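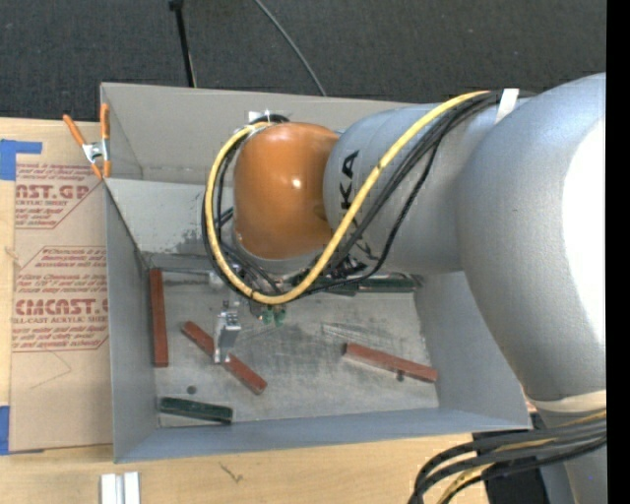 伊尔斯卡抽水蓄能电站

伊尔斯卡抽水蓄能电站(Ilska)是位于佐林纳姆(Zollinham)以北山区的一座混合式抽水蓄能电站,由布库夫布里奇电力公司(Bukuvbridge)建设和运营。电站装机容量240兆瓦,主要承担所在电网的调峰、填谷和事故备用任务。

历史

站址所在河谷的水力利用始于1611年,当时当地修建了一座引水磨坊,其石砌引水渠至今仍有一段保存在下水库左岸。电站的可行性研究由水文工程师西格伦·哈尔格里姆松(Sigrún Hallgrímsson)主持。初步方案拟建常规水电站,后因区域内风电装机增长较快,夜间弃风增多,改为可逆式机组方案。施工期间,引水隧洞穿越一处断层破碎带,工期因此延长7个月。

枢纽布置

上水库利用天然洼地筑坝形成,坝型为沥青混凝土面板堆石坝。下水库由孔河(Kong)拦蓄而成,兼有供水功能。两库之间由一条引水隧洞和地下高压管道连接。地下厂房内安装可逆式水泵水轮机组,尾水经调压室排入下水库。主变压器布置在与厂房平行的洞室中,电能经电缆竖井送至地面开关站。

运行

电站通常在夜间及午间光伏出力较高时抽水,在傍晚负荷高峰时发电。上水库蓄满后,机组可连续满负荷发电7小时。每年8月下水库来水偏少,抽水量须服从下游供水调度,日发电时间相应缩短。电站另具备黑启动能力,由一台柴油发电机提供厂用电源。

环境影响

电站投运后,下水库水位日变幅较大,消落带植被恢复缓慢。生态学者莉拉·伦杰尔(Lilla Lengyel)对库区底栖动物进行了连续调查,共设16个采样点,结果显示近岸种类减少,深水区变化不明显。运营方此后限制了鱼类产卵期内的水位下降速度,并在坝下增设生态放流管。

参见

抽水蓄能
电网调峰
可逆式水轮机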